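Gestanen Stirnness mirror booth
Freestanding, white, curved shell

The Stirnness is a freestanding booth for open-plan floors where a full room can't be built. The shell is curved, with open sides and a mirror set into the wall. A ledge runs below the mirror. It is sold as a complete unit and ships in two crates with a combined weight of 387 lb. The shell is not load-bearing and must not be used to support shelving, partitions or ceiling panels.

Overall height is 200 cm. Allow clearance above that for tilting the wall sections upright during assembly. The shell stands on a level, finished floor. On glossy or sealed floors, fit the grip pads from the hardware bag before the sections are joined, as they can't be reached afterward.
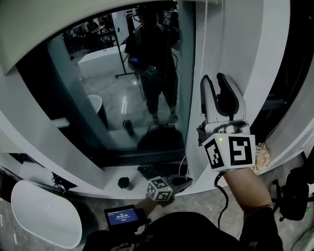

The ledge follows the curve of the wall and takes small items: a cup, a charger, keys. Maximum load is 14 lb, evenly spread. Do not sit or lean on it. Cables may be brought down beside the mirror and left hanging or clipped. Clips are not supplied — the wall surface accepts standard adhesive types.

The mirror is fitted at the factory and should not be taken out by the customer. Clean it with a soft cloth, slightly damp. Spray cleaner goes on the cloth only. Liquid that runs behind the edge will lift the backing, and this is not covered by the warranty.

Assembly takes two people. The order is fixed: base, left wall, right wall, crossbeam, mirror section. Tighten the beam bolts by hand until all the sections are in line, then go around once with the hex key. Keep the floor sheeting down until the last section is in place. The 13 joint covers are pressed in last.

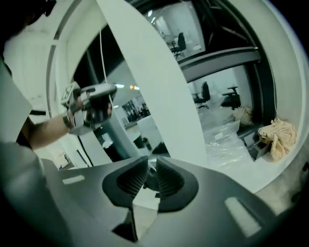

One buyer in Stougaard writes that the crossbeam bolts had to be backed off and tightened again after the first month, and asks whether the manual should say so. The same buyer would have liked the ledge an inch deeper, and reports no other trouble with the unit.

The point about the bolts is correct. Some settling occurs on any floor with a soft underlay, and a second tightening after four weeks has been added to the manual from the June printing on. Ledge depth is unchanged, and a deeper version isn't planned.
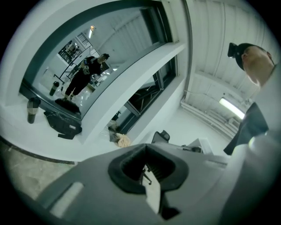
Keep bags, bottles and other loose items out of the walkway in front of the mirror. For general use, leave at least four feet of open floor there. Overhead lighting should be placed in front of the user where possible. Lamps directly above the booth cast a shadow down the wall and show up as glare in the glass.

Lead time is 14 working days from the Dulten warehouse. Replacement joint covers, grip pads and beam bolts are stocked and can be ordered singly.

Finish: white only
Warranty: two years, shell and beam; one year, mirror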